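Stinness Centre for Assisted Living Equipment
Thread: planning the purchase of kitchen robot arms for the shared flats
2023-06-28

1/ We have been asked by several partner homes how we are budgeting for the tabletop arms due to be ordered before December. This thread sets out the position so far. Figures are ours and apply to our own sites only.

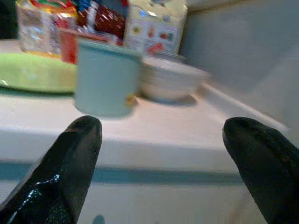
2/ The task we are buying for is a narrow one: taking cups, bowls and plates from a kitchen surface and putting them where a resident can reach them, and returning them afterwards. Cooking, hot drinks and anything with a blade are outside the order and will stay outside it.

3/ We make that point first as it sets the price. Suppliers are keen to quote for a machine that can do a great deal. A home that asks for "a kitchen robot" will receive quotations that cannot be compared with each other. We sent out a list of named items and asked for a price against that list.

4/ The list has 26 items. All are ordinary household goods already in use in the flats. We did not allow suppliers to substitute their own crockery, and we would advise other buyers to take the same line.

5/ Cups and bowls need separate lines on the list. A straight-sided cup and a wide, shallow bowl ask different things of the same pair of fingers, and a plate lying flat is a harder matter again. One bidder quoted for "tableware" as a single line and was asked to resubmit.

6/ Packaged food is also listed, as shelves in a lived-in kitchen are seldom clear. Bags and boxes stand behind the dishes, and the arm must be able to work in front of them without pulling them forward. Glossy wrapping should be part of any trial.

7/ Three suppliers reached the second stage: Mirkeo, Grgić and Nosero. All three offer a two-finger gripper with a camera near the wrist. We have published no ranking and will not do so until the order is signed.

8/ On the budget itself. The purchase price of the arm is the figure that governors ask about, but in our plan it is only one of the headings. The others are fitting, finger replacement, staff training, software support, insurance and removal at end of life.

9/ Finger replacement deserves its own line. The soft coverings are a wearing part. They pick up scuffs, they have to be cleaned to kitchen standards, and cleaning shortens their life. Please ask for the price of a pair, the delivery time, and whether your own staff may fit them without losing the warranty.

10/ Two of the three bidders had left spare fingers out of their first quotation altogether. Both supplied a price when asked. We have allowed for 13 pairs across all sites in the first year, with the number to be reviewed at the first service.

11/ Fitting costs vary more by building than by supplier. Shelf height, the depth of the worktop and the nearest socket all matter. A rounded front edge on a shelf or worktop should be noted in the site survey, as some mounting clamps are made for square edges only.

12/ We suggest that the survey is carried out by your own maintenance staff before any supplier visits. Our form is a single side of paper. Partner homes may have a copy on request to the equipment office.

13/ Training has been costed at one half-day for each member of staff who will work beside the arm, with cover paid for. It was left out of an earlier equipment plan at this Centre and had to be found from another budget. We do not wish to repeat that.

14/ Software support is charged yearly by all three bidders. Buyers should read what happens if the yearly fee is not paid. In one draft contract the arm would continue to run but would receive no corrections. In another it would stop. The second term was not acceptable to us and has since been withdrawn.

15/ The trial. Each bidder is to complete 80 pick-and-place attempts in a furnished kitchen, using items drawn from the list. Attempts are spread over daylight and evening lighting. Pale bowls on pale surfaces are included on purpose, as are items standing partly behind others.

16/ A dropped item counts as a failure. So does an item that is set down safely in the wrong place. A request for human help is recorded separately - we regard a machine that stops and asks as preferable to one that carries on, and the scoring reflects this.

17/ The trial is paid. A modest fixed fee goes to each bidder whatever the result. Smaller firms had told us that unpaid trials keep them out, and the fee is small beside the cost of choosing badly.

18/ On leasing. We looked at a lease over 3 years against outright purchase. Leasing spreads the cost and includes servicing, but the terms offered to us excluded wearing parts and charged for moving an arm between flats. For a home with a single arm in a fixed position it may still be the better course.

19/ On buying second-hand. We have not ruled it out for training use. We would not place a second-hand arm in a resident's kitchen without a full service history and a written statement of remaining support from the maker.

20/ Residents have been consulted in each flat. Agreement is sought for the arm and, as a separate question, for the camera. Some have said yes to the first and wish to hear more on the second. Orders will not be placed for a flat until both answers are in.

21/ Several residents asked whether they would have to change their dishes. They will not. If a favourite cup is outside what the arm can lift, the arm will leave it alone and a member of staff will fetch it as at present.

22/ Image storage is dealt with in the contract. Pictures taken by the camera in use are to be held on site and deleted on a set schedule. Any use by the supplier to improve its product needs fresh written consent. Please check this clause with care, as the standard wording we were sent said otherwise.

23/ Timetable. Site surveys come first, then the trials, then a short period for questions. The order is to be signed by December. Delivery dates will be agreed flat by flat, and homes should not promise residents a date before then.

24/ A question received since this thread was drafted: can homes join our order? Yes, provided that they accept the same item list and return a completed survey form. The unit price does not fall for very small additions, but fitting visits can be shared between neighbouring sites.

25/ A second question: do we hold a contingency? Yes, as a separate heading, released only on written request from the site manager. It is meant for building work found at fitting, such as a weak shelf or a socket in the wrong place. It may not be used to add features to the arm.

26/ The item list, survey form and trial scoring sheet are available from the equipment office at Stinness. Please state the name of your home and the number of kitchens concerned. Replies to this thread are read during office hours.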